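Verna Haddad
February 28, 2020

Thread on shading curved surfaces, mostly for people who learned to draw from outlines and get stuck when the outline is done. Long. Mute if you need to.

1/ The usual complaint is "my forms look flat." I get it from students and from people who have been painting for years. The drawing is fine. The values are the problem, and more specifically the spacing between the values.

2/ Start with a matte surface and one light. The brightness at any point depends on the angle between the surface and the direction of the light. Facing the light, full value. Edge on to the light, nothing. Past that, only whatever bounces in from the room.

3/ The falloff follows the cosine of that angle. At 30 degrees you have still got 87 percent of the light. At 60 degrees you are down to half. At 80 you have 17 percent. So the value hardly moves near the lit side and then drops fast.

4/ Most beginners shade a ball with even steps from light to dark. Even steps describe a different object. The lit area should be broad and quiet, with the change packed in near the terminator.

5/ Your eye does not read light linearly either. Half the light does not look like half the brightness. On a gray scale where black is 0 and white is 100, a surface reflecting half the light of white sits at 76. Mix paint by eye and check against a scale. Do not mix by arithmetic.

6/ Exercise I give everyone: an egg, a desk lamp, a sheet of gray paper, 5 values. Only 5. No blending until all of them are down and the edges between them are where you want them. Doucet paper is what I use because the gray is neutral. Any neutral gray works.

7/ The background matters more than people think. On white paper every shadow looks too dark, so you chicken out and lift it. On mid gray you can judge lights and darks from the same starting point.

8/ Color. Darnell Schumacher taught me to treat the shadow as its own mix and never as "local color plus black." Pink plus black goes to dirty gray. Pink pulled toward a dull violet or a brownish rose still reads as pink with less light on it.

9/ Check the hue in isolation. Cut a small hole in a card, hold it over the shadow, and name what you see. It will be grayer than you expected. Put the card away and it goes back to being pink.

10/ Soft forms have no corners, so the edge of the shadow is doing the job a line would do on a box. A wide transition says the curve is slow. A narrow one says it is tight. Same two colors, different shape.

11/ Pink against slate:
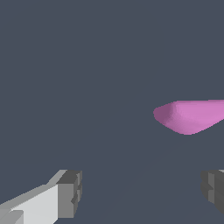

The rounded left end goes to a dusky mauve. Still reads as pink.

12/ Note on outlines. If the silhouette is simple, the interior values have to carry everything. Squint until the outline goes soft. If the thing still has volume, the values are right.

13/ Birdie Okafor asked about reflected light. Keep it darker than anything on the lit side. Any of it. When the bounce competes with the lights, the form turns to metal or glass. I would leave it out of your first dozen studies.

14/ Cast shadows are a separate subject and I am not doing them tonight. Short version — sharper near the contact point, softer farther out, and the size of the lamp decides how quickly.

15/ Materials, since I will be asked: two soft pencils, one kneaded eraser, gray paper, white chalk. For color, a tube each of white, a cool red, an earth red and ultramarine. That covers every pink in this thread.

16/ Correction to 6: the lamp should be above and to one side. Straight on from the front flattens the egg and you will learn very little from it.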